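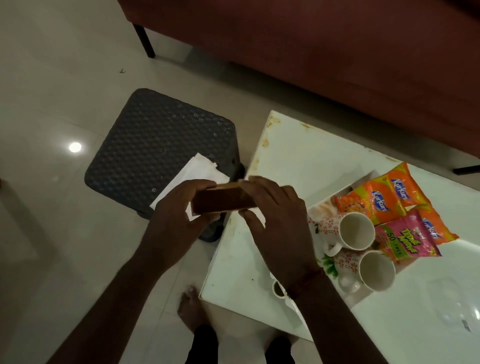

Equipment plan: head cameras and the second arm

The August budget round for the Durkalberg home-tasks project is closed, and the main change is in the order of purchase. The second arm moves to next year. Head-mounted cameras for recording people at household work come first, along with storage and spare mounts.

The approved figure is 3,000 for the recording side. Of that, 1,859 goes to Tusico for 4 camera sets, including straps, cables and one charger per set. The remainder covers drives and a small reserve for breakage. Prices are before shipping.

The reasoning is simple. The Turer arm we have is idle for much of the month while it waits for training material. A second arm would wait for the same material. Two-handed work is the weak point: holding a block level by both ends, or closing both hands on something small in the middle of a coffee table. Our current set has plenty of single-hand pick and place and very little of this.
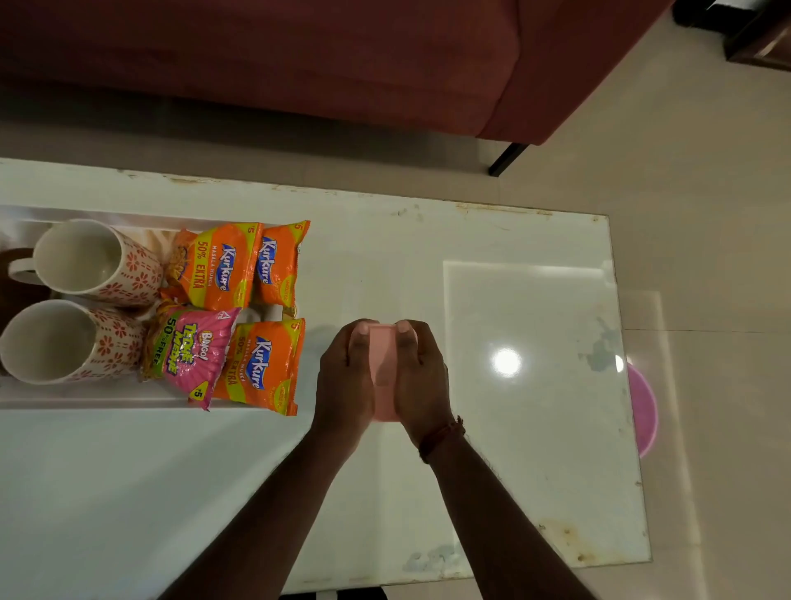 Ordinary living rooms also add conditions that the lab bench does not have. Glossy tabletops throw back the ceiling light, snack packets crease and shine, and mugs may be upright or on their sides. The gripper budget should be set with those surfaces in mind, so the quote for softer finger pads stays open until the first recordings have been reviewed.

Two items are still unsettled. Nicholas, our storage server, has room for 20 more hours at full resolution - after that we either buy drives or drop the frame rate. The service contract on the Turer arm also comes up for renewal before the second arm could be ordered, and the two should be priced together. Sites that want a camera set in the first round should send in their room list and expected hours before the order is placed.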